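## 3. Table Settings and the Sense of a Full Meal

### 3.1 Why the setting matters

Most studies of portion size begin with the food. Ours begins a step earlier, with what is already on the table when a person sits down. A place setting tells the eater a surprising amount: how large the meal will be, how many courses to expect, whether to hurry. We find this a wonderful subject, partly because everyone has years of practice at it and hardly anyone has been asked about it.

The Brendstead survey gave us our starting point. It collected 3,000 short written answers from adults who described their usual weekday supper table. Many wrote far more than we asked for. They told us which bowl was for soup and which for cereal, and who in the house got the chipped one. Placemats came up again and again, usually as a border: food belonged inside the edge, and phones, mail and homework belonged outside it (Figure 1).
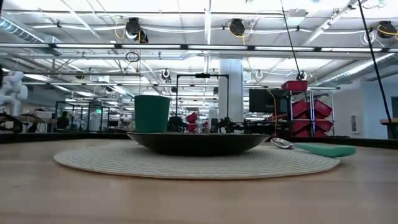

**Figure 1.** Dark bowl on a round woven placemat, with a green cup at the left and a spoon at the right.

The border idea is worth taking seriously. In the written answers, people who used a placemat tended to describe supper as an event with a beginning and an end. People who ate at a bare table more often described it as something that happened while other things were going on. The two groups may differ in many other ways, of course, and we return to this in Section 5. Still, the pattern was strong enough that we built the home study around it.

### 3.2 The home study

We recruited 30 households through the Ojeda community kitchen and followed each for 15 suppers. Households cooked what they liked. The only thing we changed was the setting, which rotated among a bare table, a placemat alone, and a placemat with a wide-rimmed dish. After each meal, one adult filled in a card with a fullness rating, a guess at the amount eaten, and a blank line for remarks.

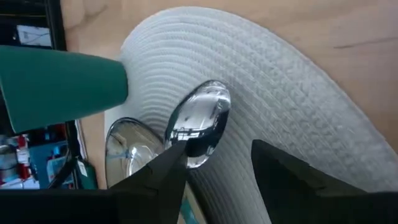
The blank line proved to be the best part of the card. Ratings moved only a little from one setting to the next, but the remarks shifted clearly. With a wide rim, people wrote about how the food looked. With a bare table, they wrote about how it tasted and how fast it went. Several households began dishing up second helpings in the kitchen during the placemat weeks, a habit we had not planned for and were delighted to see written down so carefully.

Guesses at the amount eaten were another matter. These were highest for the wide-rimmed dish even when the cook reported serving the same quantity as the night before. That runs against the common claim that a large rim always makes a serving look small. We suspect that the mat and the rim work together, drawing the eye inward in rings — a target of sorts, with supper in the middle.
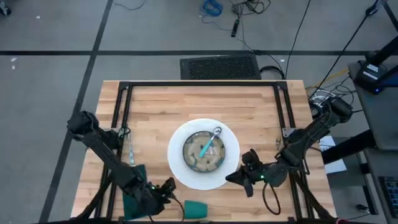 Does a larger dish always lead people to serve themselves more?

It depends on the kind of food. Our households served more stew and pasta in larger dishes, while foods that come in pieces, such as rolls or dumplings, were served in the same number whatever the dish.

### 3.3 Color and contrast

Earlier work in the Stuvden project suggested that contrast between food and dish affects serving, and we were eager to look at this at home. Each household therefore kept a simple note of dish color beside the rating. Pale food on a dark dish drew the most remarks by far. Rice was the clear favorite, followed by mashed potatoes. Tomato dishes drew almost none. 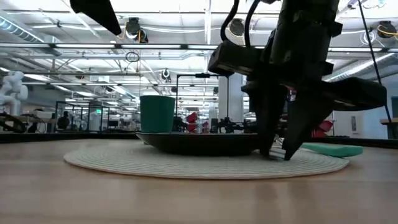
Contrast also changed how people judged leftovers. A spoonful of rice left on a dark surface was nearly always recorded as "some left," while the same spoonful on white was often recorded as a clean plate. Any study that relies on self-reported leftovers should note dish color for this reason, and we have added a field for it to the Plondamness coding sheet. We also plan to ask about lighting. Three of the remarks mentioned eating by a window, and in each case the writer rated the meal as larger than usual.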